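Keeping black clothes black (or close to it)

I wear a lot of black. It started when I waited tables in Drulgate and it stuck, and I've now had years of watching perfectly good T-shirts fade to the colour of an old pavement. A few people asked for my laundry tips after I moaned about it in April, so I've written down what I do.

Turn everything inside out before it goes in. I know, everybody says it, and I ignored it for ages. The fading comes mostly from cloth rubbing against cloth, so let the inside take the beating! Do up zips while you're there, and check pockets for tissues. One tissue in a dark load and you'll be picking bits off till bedtime.

I keep darks in a bin of their own so I never have to sort on wash day. When the bin is full, that's a load. My friend Ursina Plattner goes one further and keeps jeans apart from shirts, which is sensible (denim is rough on thin cotton) but my bathroom in Humport is the size of a cupboard.

Wash cold, on a short cycle, and go easy on the detergent. Liquid is better than powder here – powder can leave pale streaks that look like fading when they're only residue. If you've got streaks already, run the lot through again with no detergent at all and see how it comes out before you give up on it.

Don't cram the drum. I like to be able to get my hand in flat above the clothes. Too full and nothing rinses properly, and you get those hard creases across the front that no amount of shaking will shift.

Spin speed: I've stopped using the fastest one for T-shirts. Mine gets knocked down a couple of notches and they take a bit longer to dry, but the necks stay in shape. Towels can have the full whack.

Drying is where I used to go wrong. I'd peg everything out in blazing sun and wonder why the shoulders went brown. Shade, or indoors on an airer with the window open, still inside out. If you use a dryer, pick the low setting and take things out while they're a touch damp.
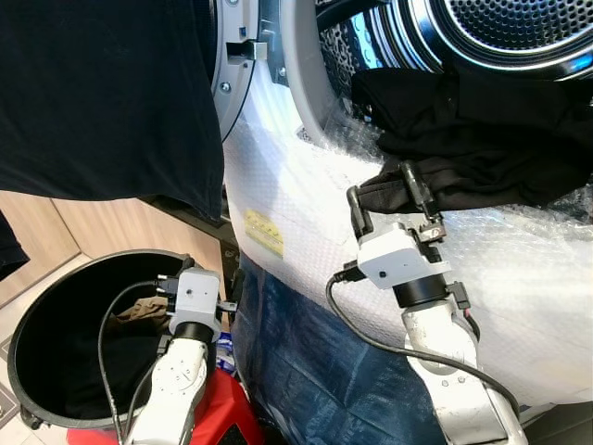

Dye is worth a go when a shirt's too far gone for any of this. It takes nicely on cotton, but polyester stitching usually stays whatever colour it was, so look at the seams first. And wipe round the door seal afterwards, then run an empty hot wash before your whites go anywhere near it.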